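1/ Neviron sent me my listening year on Monday. Apparently I'm an "Explorer". I have played the same Sæther album so many times I could hum you the gaps between the tracks, so I'd like to know what exactly I explored.

2/ It says I heard 3271 songs. Fine. How many of those did I pick? It doesn't say. I leave the thing running while I cook and it wanders off into whatever it fancies, and then at the end of the year it hands me the results as if they were my personality.

3/ For comparison, the folder of music on my old laptop has 3533 files in it. I put every one of them there myself, some of them with the title spelt wrong. I know which ones I never play. I know why I got them too (a boy at college, mostly). 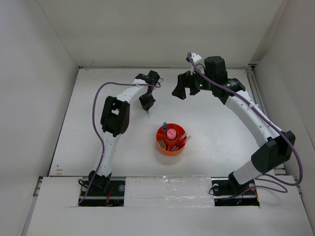
4/ The discovery playlist. People swear by it. I gave it all of February, every week, start to finish, no skipping. Out of the whole month I kept 2 songs. One was by Stulis, who I already liked and had just forgotten about.

5/ The other 1 I kept because it sounded like Stulis.

6/ My friends say you have to train it. Like the heart button, skip the duds, be patient. I've been pressing that heart for years and it still thinks I want sad piano at eight in the morning. I don't want sad piano at any time of day. I once fell asleep to some and I'm still paying for it.

7/ And it's all so smooth. Every song it hands me starts gently, gets to the chorus before I've got bored, and is gone in under three minutes. I couldn't tell you the name of a single one. When I was 20 I hated the first Sendar record for weeks and kept at it only because I'd paid for it. Now I'd put it in my top five. Would I have got past the first track if skipping had been free? I doubt it.

8/ Someone will say that's just nostalgia, and maybe a bit of it is. I was skint and had more than 20 hours a week to lie on the floor with headphones on. I don't have that now. But I don't think the app gets to take credit for "broadening" me when what it does is find the thing next door to the thing I had on yesterday.

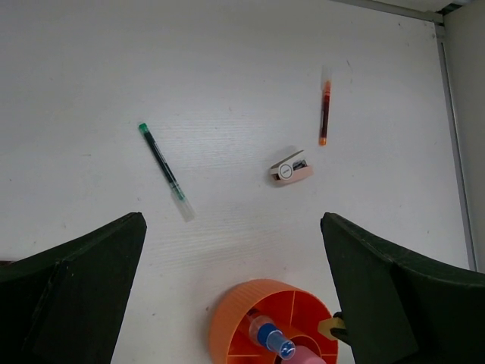

9/ Got asked this in the replies, so: if it's that bad, why are you still paying for it?

Laziness, and the bus. It's very handy having everything on my phone when I want one particular song, and for that job I've no complaints. It's the advice I can do without.

10/ Also asked where I get new music now. Support acts, when I bother to turn up early. The radio late at night, with a person talking between the songs. My sister's car. Plenty of it is rubbish, and I remember the rubbish as well, which I can't say for the playlist.

11/ I've switched off the autoplay for now. So far the kitchen goes quiet after the last track and I have to dry my hands and choose something. Last night I chose the Sæther album again. Explorer.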